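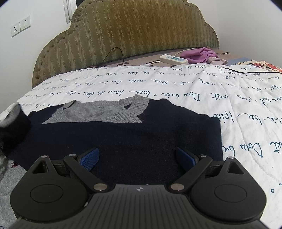 Hand-held gripper over a navy sweater, blue pads open.

3rd April

The budget for the folding work has to be settled before September, so I spent the evening on the spreadsheet. Akeck quotes hand-held grippers singly or in a set of 8. Matbridge only sells 10 and up, with a lead time of 14 weeks. The unit price favors Matbridge. The lead time does not.

Pads are the line I got wrong last year. I priced them as spares and they are consumables – knitwear is hard on them, and a mismatched pair is no use for comparing runs. This time they get their own row, with 11 pairs to start.
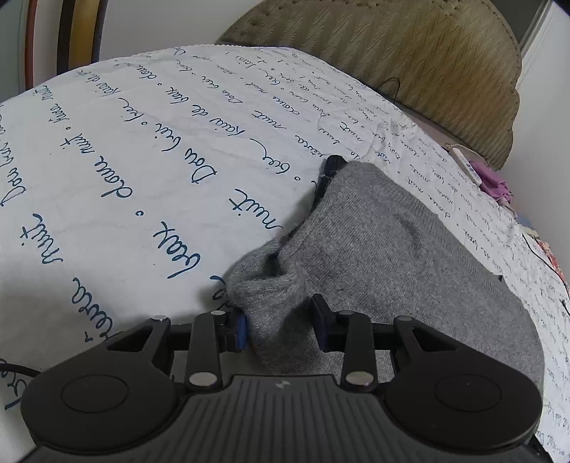 Cables and power go under a separate heading. I had them lumped in with the grippers, which made the Akeck quote look cheaper than it was. Mosquera includes cables but charges for mounting screws, and I have asked them for a corrected sheet.

Storage is still open. Clamum has a padded case that fits two units, priced like furniture. I am leaving that cell blank until the Akeck dimensions come through.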